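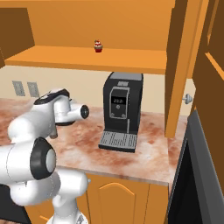
I've been following the Kususari project since it was two grad students' worth of code and a very slow website, so I was pretty excited when their new write-up landed this July. The short version: they've found a cheaper way to teach a robot arm kitchen jobs in simulation, and the numbers look good to me.

The usual recipe goes like this. A person steers a simulated arm through a task again and again, and a policy learns to copy what it was shown. It works, but somebody has to sit there and do all that steering, and for a kitchen with a lot of stuff in it you can burn weeks. Kususari asks for 100 human demos in total, spread over 4 tasks. Their software, called Vasero, chops each demo into short pieces (reach, close in, grip, carry, let go) and stitches the pieces back together in freshly shuffled kitchens until it has 1,000 runs per task. Any run that fails its own check gets tossed before training starts.

I love the tossing part! Plenty of people generate extra data, but the team says they tried keeping the bad runs in and the policy got noticeably worse, mostly at letting go of things. The filtered version finished the job in 80 percent of test kitchens it had never been trained on. They also ran Tavares, an older copying method a lot of us still use as a yardstick, on the same human demos, and it trailed on every task. 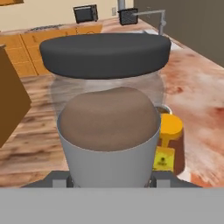

Containers were where I expected it all to fall apart. Anything you pick up blocks the robot's own view, and the policy only gets camera images plus joint angles, so it has to keep working with a big hole in what it knows. A glass jar is a nice nasty case. Between the wide dark lid and the brown heap inside, there's not much of the kitchen left to look at, and what you do get through the clear walls comes out grayish near the curves. The write-up says the recombined runs helped here more than anywhere else, I guess because the policy had met so many different backgrounds with something large parked in front of them.

A couple of gripes. All of this is simulation, and the authors are upfront that nothing has been tried on a real arm yet. The contents of containers are treated as one solid lump, so please don't get excited about pouring. And I'd have liked a table of failures by type, which they mention and then don't print (come on, folks).

Code and the human demos are already up on the Wollovell archive, with the generated runs to follow once they've sorted out the storage. I grabbed the demos last night and they loaded fine on my old desktop, though the kitchen textures took ages to download. I'll be trying the splitting step on my own drawer-opening task next and will post whatever comes out.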